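From: Hatsue Hoshino
To: Pruscombe Woodworkers list
Subject: Re: [pruscombe-wood] Finish for a kitchen table

Fumiko Tsuji wrote:

> I have a dining table top glued up and planed, 35 inches wide, pale
> wood, and I need to pick a finish before the family comes in October.
> My last table got a film finish from a can and it looked fine for two
> years, then it started to lift where the plates go. I don't want to
> strip another one. Two people at the Hurwood shop told me hardwax oil
> and one told me to stay with what I know. Also, how fine should I
> sand? I have paper up to 2,000 grit and I don't know if that is too
> much.
>
> Fumiko

Fumiko,

I have used hardwax oil on three tables and a bench and I would use it again on yours. It is not as tough as a film finish on the day you put it on. The difference is in the repair. When a spot wears, you scuff it with a gray pad, wipe on a little more and buff it off. You don't have to strip the whole top.

On sanding, put the 2,000 away. Most of the oil makers want you to stop at 120 or 150. If you polish the wood too far the oil has nothing to get into and you end up with a thin coat that wears early. I stop at 150 on the top and go one step finer on the end grain, which otherwise drinks the oil and turns darker than the rest.

Vacuum the top after the last sanding and then wipe it down. Look at it with a lamp held low from one side, then walk around and do it from the other side. Any cross-grain scratches will show up a lot worse once the oil is on, mostly in the wide open figure in the middle of a flat-sawn board.
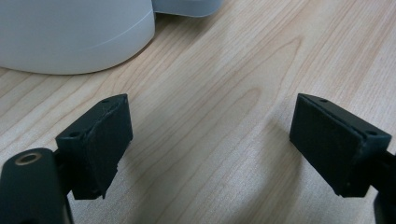 Will the oil turn a pale wood yellow?

Clear oil warms it up some, and an oil with a little white pigment in it keeps it closer to the bare color. Try both on an offcut from the same board, sanded the same way, and leave them a week before you choose.

For putting it on, I use a white pad and work an area as big as I can reach. Spread it thin, wait the time on the can, then take off everything that will come off with clean cotton cloth. Too much oil left on the surface is the usual cause of a sticky table. Do the underside too, one coat is fine there. I have seen a top cup over a winter when only one face was done, and it took a long time to settle back.

Two coats on the top, a day apart. Then stay off it. You can set light things on it after a couple of days, but no water, no hot dishes and no tablecloth until the can says it is cured. With October coming I would start soon.

The rags are the dangerous part. Lay them out flat outdoors, one layer, until they are stiff, or put them in a can of water with a lid. Don't ball them up in the trash.

Getberg carries the small cans, so you can buy one of each for the test without paying for a liter. Ask at the counter, they don't always have them on the shelf. Hirano had the white pads in packs of 9 last time I was in.

If you do decide on the film finish again, tell us which one lifted on the old table and whether you scuffed between coats. That could be the whole problem.

I'm at the shop Monday until five if you want to bring an offcut by.

Hatsue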